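Street tree watering, August

The Cleltbridge watering rota has been running for six weeks. The method has settled enough to write down.

Each young tree gets 20 liters per visit. I pour it in two halves with a gap between them, as the clay in Eria Road sheds anything faster. The standpipe at the north end gives better pressure before 7 a.m. The one by the Mägi bakery is slower but closer to the lindens.

Ottavio Rizzi checked the ties on our side of the street. Six were too tight and have been let out one notch. Two stakes had worked loose and were driven back in. 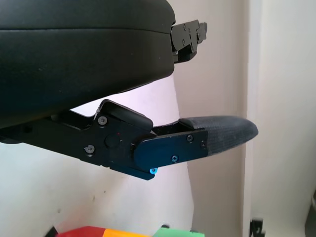
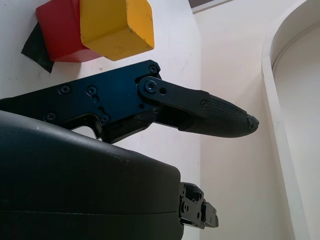 Mulch is the open question. We spread 100 bags in spring and the depth is already down to a thin layer on the sunny side. Bodarent has quoted 700 for a bulk load of chipped bark, delivered and tipped at the curb. Bags cost more per tree but can be stored in the shed and moved by one person.

Whichever we pick, keep it a hand's width clear of the trunk. Several pits had bark piled against the stem last month and I have raked those back.

The next watering list goes up on the library door. Please return the blue hose key.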